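4.2 Arrest counts as a measure of disorder

Police forces like to report arrests made at a protest as though the number told us how unruly the crowd was. We doubt it. An arrest records what officers chose to do, and at the Mernholm march in December that choice seems to have been made well before anyone set off. The operational order, obtained by Maes and Albers, already set aside cells for up to 39 people.

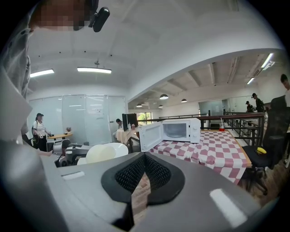 The march drew 900 people by the organisers' own count, which we treat with the same caution as the official one. Of the five people detained, three were held over messages posted online and had not reached the square when officers stopped them. Counting these cases as disorder at the event is hard to defend. The Costmont data set does so anyway, and later studies have copied the figure without comment.

Jemal argues that such errors cancel out over a large enough sample. We see no ground for this. Forces that watch social media closely will add cases of this kind every time, and forces that do not will add none, so the error runs in one direction. Sjöberg's recoding of the Lenz marches removed the online cases and the supposed rise in violence went with them, although her notes leave several decisions unexplained and we could not repeat all of them. 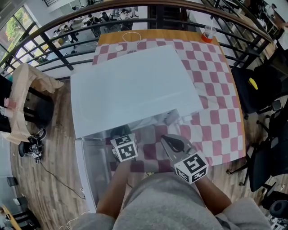

Figure 3. Seated person with two hand-held grippers at a table with a checkered cloth.

Nor do charges offer a safer measure. Thu Mai found that the wording of an incitement charge often changed between the arrest sheet and the first hearing, and the Testell archive keeps only the later version. A reader working from that archive would not know that a change had been made. We therefore report arrests and charges separately in the next section and draw no conclusion about crowd behaviour from either.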